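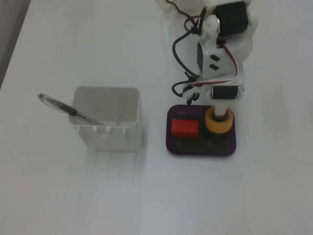

Can a robot tidy your desk?

Putting a pen in a box is easy for you. You probably don't even look. For a small robot arm, it is a real job with a lot of steps.

First the robot has to find the pen. Then it has to work out which way the pen is pointing, close its gripper on it, lift it, and let go over the box. A little black motor called a servo turns each joint. If one servo turns a bit too far, the pen can miss.

Mansa Sarpong teaches a robot arm called Kavby to clear a table. In August she gave it 33 tries at dropping a pen into a box. It got 22 of them right. Most of the misses hit the rim and rolled away.

Clear pens and clear boxes are extra hard – a camera can see right through them and lose the edges.

So can robots do chores yet?

Some can do one chore, if everything is set up for them. A robot vacuum can clean a flat floor, but it can't pick up your socks first. Kavby can move pens. It can't fold a shirt, and it takes almost 2 minutes to put away 3 pens. For now, you are still faster.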